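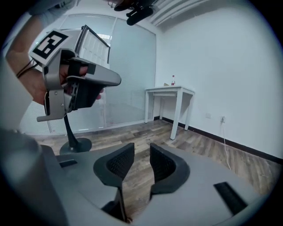
Gönül Işık
February 28, 2021

I want to write a few posts about learning to hear a new language as an adult. I moved to Brirville with good grades in English and I understood almost no one. Maybe it helps a person who is in the same place now.

At school we learned English from paper. I could explain the present perfect to you very well. Then the woman at the bakery asked me something very fast and I said "yes, thank you" and received a bag of rolls I did not want. I ate them for 2 days.

The problem was not my vocabulary. When I saw the same sentence written, I knew every word. But in speech the words are glued together. "What do you want to do" becomes one soft noise. My ear was waiting for the spaces.

First thing I tried: the news on the radio. I do not recommend to begin there. The news readers speak clearly, but the sentences are long and full of names. I listened every morning for a month and mostly learned the weather.

What worked better was a very boring exercise. I took one short piece of talk, less than a minute, and I wrote down everything I heard. Then I played it again and corrected. Then again. Usually I needed 6 times before I dared to look at the transcript.

The small words were the ones I missed. Of, to, have, a, them. I wrote "I could of" in my notebook like a native child, and I was a little proud of this mistake, it meant that I was writing what I heard.

My notebook is from Hokeo, the one with thin gray lines. I put the date on the left, the sentence on the right, and under it what I thought it was. Some of these are very funny to me now. "He's in a meeting" I wrote as "his enemy thing."

On the phone it is still hard. No face, no hands, bad sound. Before I call the dentist I write my first two sentences on paper. After that I have to swim. I also learned to say "could you say that in another way?" When I say only "sorry?" people repeat the same sentence, louder.

A question I get: how many words do you need? In my Idham app the counter says 4000 and I still get lost at dinner with three people talking. One person, fine. Two people, fine. With three they start to finish the sentences of each other and I am smiling at the salad.

Mrs. Núñez from my evening class gave me the best advice. She told me to choose one speaker and stay with this person for a long time. I chose a man who makes a radio program about gardens. I have no garden. I have heard 138 episodes and I know a lot about pruning.

Last July I laughed at a joke on the bus, at the same moment as the other passengers. I was so surprised that I missed my stop.

I still miss things every day. Songs are impossible, and little children also. If you learned a language as an adult, please write to me which speaker you chose, and if the transcript is free. I have only a few garden episodes left.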